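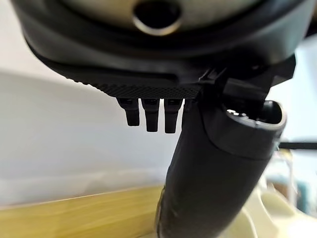
Chapter 6
Where a Town Gets Its Water

Before you read

Think back over everything you have done with water since you woke up this morning. You probably washed your face, brushed your teeth, flushed a toilet and filled a glass or a kettle. If somebody in your house was running late, there may have been some shouting about the shower. Now try to say where that water was yesterday. Most of us can't, and there is no shame in it. Water comes into our homes so quietly, and leaves again so quickly, that it is easy to go for years without giving it a thought.

In this chapter we are going to give it a good long thought. We will follow water from the hills above a small town down to the kitchen tap, and then a little way past the drain, since the story carries on after we have finished with it. You will meet some words you already know from Chapter 4, such as evaporation and runoff, and a few that will be new. New words are printed in the margin the first time they come up.

A town on a slope

Our town for this chapter is Rastutville. It has 2173 people, one main street, and a river called the Olov that comes down from the north and bends around the old part of town before wandering off across the flat farmland. If you were choosing a place to build a town, you might well choose this one. The first families who settled here certainly thought so. They put their houses on the higher bank, where the spring floods could not reach them, and they carried water up from the river in buckets.

Carrying water is hard work. If you have ever lugged a full bucket across a yard, you will know how it bangs against your leg and slops into your shoe, and how you arrive with rather less than you started with. A gallon of water weighs a little more than eight pounds, and a family needs a good many gallons for cooking, washing and looking after animals. So it is no surprise that people in Rastutville soon began to dig wells.

A well is a hole dug or drilled down to the place where the ground is soaked with water. We call that soaked layer an aquifer. It is tempting to picture an aquifer as an underground lake, with dark water lapping in a cave, and there are a few places in the world where you can find something of that kind. Most aquifers are much plainer. They are beds of sand, gravel or cracked rock, and the water sits in the tiny spaces between the grains, much as it sits in a wet sponge. The top of the soaked layer is called the water table. It rises after a rainy spring, and in a dry July it may sink so far that a shallow well brings up nothing but mud.

The reservoir at Pugh

That is what happened in Rastutville, and more than once. After several dry summers the town decided it needed a place to store water from the wet months for use in the dry ones. A few miles upstream, at Pugh, the river runs through a narrow valley with steep sides. A dam was built across the narrowest part, and the valley behind it slowly filled. A lake made to store water in this way is called a reservoir.

The reservoir at Pugh gathers water from all the land that slopes toward it — the woods, the pastures, the roadside ditches, even the roof of the school bus garage. All of that land together is the reservoir's watershed. You live in a watershed too, wherever you live, and the next time it rains hard you might stand at a window and watch which way the water runs along the street. It is heading somewhere, and by the end of this chapter you should be able to make a good guess at where.

Water from Pugh travels to Rastutville through a buried pipe. It goes first to the treatment plant, where it is cleaned, and then up to a tank on Flendia Hill, the highest ground in town. You may wonder why anybody would go to the trouble of pumping water up a hill only to let it run down again. Hold on to that question. We will come back to it in the second section, with a plastic bottle, a nail and a kitchen sink, and I suspect you will get your sleeves wet.

What you will learn

By the time you reach the review on the last page, you should be able to explain how an aquifer stores water and what makes the water table rise and fall. You should be able to trace the edges of a watershed on a simple map, and to describe the main steps in cleaning drinking water.

Activity 6.1: A household water diary

Keep a notebook near the kitchen sink for one full day. Ask everyone at home to write down each time they use water, what they used it for, and whether it was a little or a lot. Small children may draw a picture instead. Don't try to save water while you are keeping the diary; just live as you usually do. Bring the notebook to class, and keep it somewhere dry until we need it again in section 4.

Section 1: Rain, Rock and River

Rain that falls on the hills above Pugh has several ways to go.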